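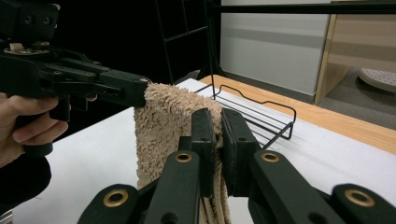
Why does a fluffy towel go flat and scratchy after a few months, and can you get the softness back?

Most of the time you can get it back! The usual culprit is a coating of leftover detergent and fabric softener that glues the little loops down. Strip the coating off, dry the towel properly, and the loops stand up again.

Ticket 389 – Towels / Feel and texture
Opened by: Évan Aubert
Product: Celdale bath towel, 600 gsm, sand
Status: Solved

Original report

I have 4 of these and I loved them from day one. Bought in November, washed every week, and now they feel like cardboard when they come off the line. They also leave wet patches on my back, as if the water just slides around. Detergent is Flemau liquid, a full cap per load, plus softener. Our water is hard – the kettle is white inside. Are they done for?

Reply, Jan 23, 2023

Hi Évan, they are very much not done for. Please try this on two of them and keep the other two as they are, so you have something to compare with.

1. Wash hot (check the care label for the limit) with no detergent and one cup of white vinegar in the drum.
2. Run a second hot wash with half a cup of baking soda. Don't put the two in together, they cancel each other out.
3. Look through the door during the last rinse. If you still see suds, rinse again.
4. Take each towel by the short edge and shake it hard, 12 good snaps or so.
5. Tumble on medium with a couple of dryer balls. If you only have a line, shake them again when they're half dry.

Évan, two days later

Did steps 1 to 3 last night. The suds!! I put in no soap at all and the window was full of foam. Needed three extra rinses. One question before I go on: I don't have a dryer, only a folding rack by the radiator. Is that a problem?

Reply

Great sign, all that foam was sitting in your towels. The rack is fine, just move it back from the radiator a bit. Fast heat with no movement dries the loops in whatever position they're in, and that's your cardboard. Spread each one over two bars so air gets in the middle.

Évan

Wow. The two treated ones are soft again and they drink up water like they did at the start. Doing the other pair tonight. One has a pulled loop near the hem, can I tug it out?

Reply

So happy to hear it! Don't pull the loop – snip it level with small scissors. It won't run. From now on use a third of a cap of the Flemau and skip the softener.

Closed by customer.

Related tickets
Deschamps hand towels shedding lint in first wash
Vosgate bath mat: rubber backing sticks to floor
Musty smell after drying indoors
Celdale washcloths, color transfer from dark load
How to trim a snagged loop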